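Notebook, September. Oil finish trials, Faltholm bench

Second coat of the Vernico hardwax went on the test boards at 9.40. Sanded back with 2000 grit first, which is finer than the tin asks for. The Dekow oil is on the other half of each board, same grit, same cloth.

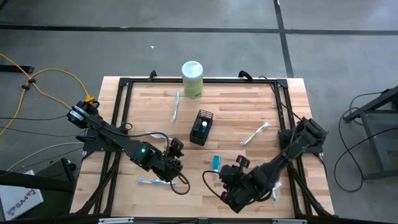
Reading time: 2 min

Dekow still smells strongly of citrus. It soaks in quickly on the end grain and leaves a dull patch near the knot on board C. Vernico sits on the surface longer and needs wiping twice. I left it 51 minutes before the second wipe and it dragged, so go sooner next time.

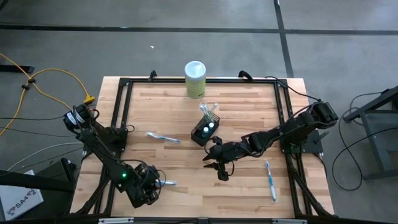 Board A had a scratch I missed at 800 grit. It shows badly under the oil. Will take that one back to bare wood and start again, and mark it A2 so the results don't get mixed up.

Ring test at 3 pm: wet mug left on each half. Dekow marked, faint ring, gone after buffing. Vernico clean. Coffee spill not tried yet.

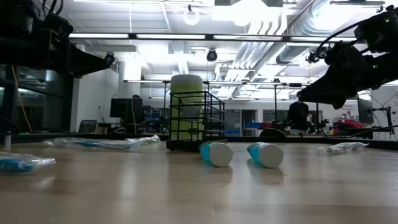
Black wire basket with the tall yellow-green bottle, small bottles lying in front.

Marín sent the wrong cloths again, the fluffy ones. They shed into the finish. Use the old cotton sheets until the replacements come.

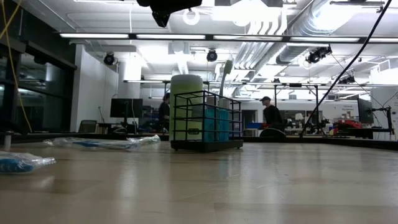
Wire caddy on the table, pale green container at the left.

To do: third coat on B and C, strip A, order more 800. Oily rags outside, flat, before locking up.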